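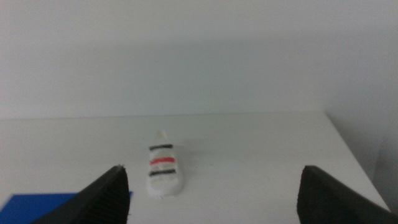

Do Take-Home Naloxone Boxes Get Used? A Look at the Clukness County Program

Student project report, Introduction to Community Health
February 22, 2026

Background

Clukness County put its first public naloxone boxes on walls in the town of Prandik last March. Each box holds nasal spray doses that anyone can take without giving a name. The county health office calls the program a success on its website and in its budget request for next year. Our group wanted to know what that claim rests on.

The short answer is the number of doses handed out. The county reports 1400 doses taken from 10 boxes. That is a real number and we have no reason to think it is wrong. But a dose taken from a box is a dose taken from a box. It could be in a glove compartment, a kitchen drawer or the trash. The county's report moves from "doses distributed" to "lives saved" in two sentences, and we could not find the step in between.

What we did

We asked the county for its refill logs and got them after two requests. We also left a short paper survey at the Kadlec Street library and the Akel bus station, which both have a box nearby. The survey asked whether people knew what the box was for, whether they had ever taken a dose, and whether they would feel able to use one. We printed 200 forms and got 55 back.

That is a weak return, and the people who fill out a form about naloxone are probably the ones who already care about it. We would not trust our survey to describe the town, and we ask readers not to either.

What we found

The refill logs are uneven. The bus station box was refilled often. Two boxes near the county offices were hardly touched, yet they were checked on the same schedule as the busy ones. Some log pages give a refill count with no count of what was left in the box, so it is hard to say when those doses went.

Most people who answered the survey knew what the boxes were for. Fewer said they would feel able to use the spray on a stranger. Several wrote in the margin that they were afraid of getting in trouble, although our state has a law that protects people who call for help. The box labels do not mention that law. They do have a web address, which did not work when we tried it – we tried it on three phones.

We also asked for ambulance records on overdose calls where a bystander had already given a dose. The county said it does not keep that number separately. To us this is the biggest gap. Without it, neither the county nor its critics can say much.

Problems with our own project

We started late and had one term. We did not talk to people who use drugs, who are the ones the program is meant for, and our teacher pointed this out early on. We were told we would need approval for interviews and did not apply in time. We also picked two busy sites, so our survey says nothing about the quiet ones.

What we would suggest

Ambulance crews could record bystander doses with one extra checkbox on the call form. The two slow boxes could be moved, perhaps closer to Akel. The labels should state the legal protection in plain words, and the web address should be fixed before more labels are printed.

None of this means the boxes are a bad idea. Naloxone works when it is given in time to someone who has taken opioids, and that is well established. Whether these boxes, in these places, get it there in time is a separate question – and the county has asked for more money without answering it.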